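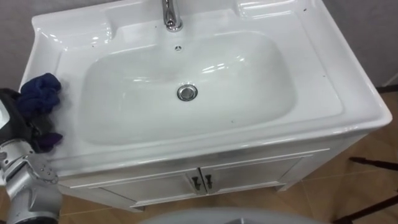 Berkay Kılıçarslan holds that a household should be able to read its water bill in one minute, and that most households in Bukthorpe could not do so until April. The complaint reached the Bukthorpe Water Office often enough that the office rewrote the bill from the first line to the last. Kazuhiro Onishi, head of customer accounts, discussed the new bill, the new rates and the questions that residents have raised since.

The former bill listed usage in units of 100 cubic feet, a measure that Mr. Onishi described as "useful to us and to hardly anyone else." Usage is now given in gallons. Each bill shows the total for the current period next to the total for the same period last year.

"People know what a gallon looks like," he said. "When a customer sees that the house used 2000 gallons more than last spring, that customer calls us, and we can begin to look for the cause."

The cause is often a leak. Mr. Onishi said that his staff reviewed 821 high-use accounts over the winter and that toilets were at fault in 600 of them. A worn flapper can let water run day and night without a sound. He advised residents to put a few drops of food coloring in the tank and wait 15 minutes before looking in the bowl. Faucets came second, and buried service lines a distant third.

Asked whether the office would forgive charges caused by a leak, Mr. Onishi said that it would, within limits. A customer may request one adjustment in any two-year period. The request must include a receipt for the repair or, where the customer did the work, a receipt for the parts. So far 113 adjustments have been granted under the revised policy.

"We do not ask for a plumber's letter anymore," he said. "A flapper costs a few dollars. It made little sense to require a service call to prove that someone had replaced one."

The base charge has drawn more criticism. It is owed even when a home stands vacant, and several owners on Borham Street have objected in writing. Mr. Onishi said that the charge pays for mains, hydrants and meter reading - costs that do not fall when a single tap is closed. He acknowledged that the old bill never explained this. The new one does so on the back, under the heading "Fixed costs."

Residents who rent should note that the account may remain in the landlord's name. In that case the office can discuss usage with the tenant, but it cannot change the payment plan without the owner's consent. Forms are kept at the front counter, which stays open until 7 p.m. on Thursday.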